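Vilameck Fabric Care Notes

README for release 2

Feb 16, 2022

Summary

Vilameck is a text collection of household laundering and storage notes, organized by fabric type. Each record is one short note on how a given kind of textile item was washed, dried, mended or put away, with a few structured fields attached. The collection was assembled for work on text classification and retrieval in the home-care area. It contains 4000 records in English. The source notes were written by members of the Rukbridge mending circle and by subscribers to the Tredska newsletter, all of whom agreed to publication under the terms given below.

Maintainers: Darren Bainbridge (schema, releases), Aigars Grīnberga (annotation, corrections)

Changes since release 1

– The field "fiber" now accepts multiple values separated by a semicolon. In release 1, blends were recorded under the first fiber only.
– Water temperature is stored in Celsius. Fahrenheit values from the source notes are kept unchanged in "temp_raw".
– The "knit" and "woven" categories have been split out of "fabric" into their own field, "construction".
– Records that consisted only of a copied care label were removed. They carried no information beyond the label codes and skewed the word counts toward set phrases.
– Spelling of "fiber", "color" and "gray" was normalized in the field values. Note text was left alone.

Files

notes.tsv – one record per line, tab separated, UTF-8, header in the first line
heldout.tsv – 500 records drawn from the collection for evaluation, same columns
terms.txt – list of fabric terms with short definitions
CHANGES.txt – full change log

The held-out records are not repeated in notes.tsv. Use both files to obtain the complete collection.

Fields

id: string, unique across both files. Ids from release 1 are unchanged where the record survived.
item: free text, lower case. Typical values are "blanket", "cardigan", "pillowcase", "table runner".
fabric: controlled value from terms.txt, for example fleece, flannel, terry, denim, felt, jersey, canvas.
fiber: controlled values, semicolon separated. "unknown" is permitted and common.
construction: knit, woven, nonwoven or unknown.
finish: brushed, napped, waxed, mercerized, none or unknown.
task: wash, dry, iron, mend, stain, store.
temp_c: integer, empty if the note gives no temperature.
temp_raw: string as written in the note.
outcome: good, mixed, poor or not stated. This is the writer's own judgment, coded by the annotators from the note text.
note: the note itself, with line breaks replaced by a single space.

Annotation

Every record was coded by 2 annotators working separately. Disagreements were passed to Aigars Grīnberga, whose decision is the one stored. The individual codes are not distributed.

Three points caused most of the disagreements.

Fleece and flannel. Writers use the two words loosely, and both can have a raised surface. The annotators were told to code "fleece" when the note mentions polyester, pilling or a stretchy hand, and "flannel" when it mentions cotton, sheets or shirts. Notes with none of these cues follow the writer's own word.

Felted wool. Items that shrank in the wash are often called "felt" afterward. These are coded by what the item was before the wash, with the outcome set to "poor". If the shrinkage was intended, the fabric is "felt" and the outcome follows the note.

Brushed and napped. The two values are kept apart only when the note gives enough detail. Where it does not, "brushed" is used for synthetics and "napped" for wool. Users who do not need the distinction should merge them.

Surface terms

The "finish" field describes the face of the cloth and is independent of "fabric". A fleece throw and a cotton sweatshirt lining may both be coded "brushed". Pilling is a condition and is not recorded as a finish; it is found in the note text, usually under the tasks "wash" and "store". Hems and bindings are mentioned in many of the mending notes but have no field of their own. A search of the note text for "hem", "edge" and "binding" retrieves most of them. "Selvage" and "selvedge" both occur and should be searched together. 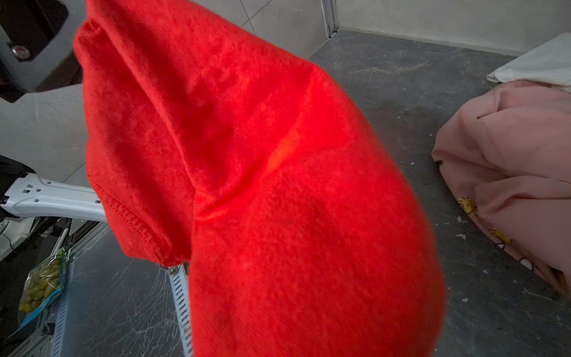 Fabric: fleece. Finish: brushed. Red-orange, folded over, with stitching along the hemmed edge.

Known issues

– Wool is overrepresented under the task "store". The Tredska newsletter asked its readers for moth-related notes in September, and the replies were included in full.
– Temperatures given as "warm" or "cool" have an empty temp_c. No attempt was made to convert them.
– Some notes describe more than one item. Only the first item is coded. Splitting these records is planned but has no fixed release.
– "Žukauskas" appears in several notes as the name of a wool soap. Tokenizers that strip diacritics will produce a different string, and the entry in terms.txt will then fail to match.
– The value "good" dominates the outcome field. Accuracy alone is a poor measure on this field, and per-class scores should be reported with it.

Loading

Read the files with quoting turned off. Double quotes inside notes are literal characters and are not escaped. Spreadsheet programs may turn values such as "30-40" in temp_raw into dates – set the column to text before import.

Intended use

The collection is suited to short-text classification, field extraction and keyword retrieval. It should not be used as a source of care instructions. The notes record what individual writers did, including methods that damaged the item, and several of the stain-removal notes mention combinations of products that should not be mixed.

License and citation

The notes and annotations may be used, copied and changed for any purpose with attribution. Cite as: Bainbridge, D. and Grīnberga, A., Vilameck Fabric Care Notes, release 2.

Corrections should name the record id, the field and the proposed value. Corrections to note text are accepted only from the original writer.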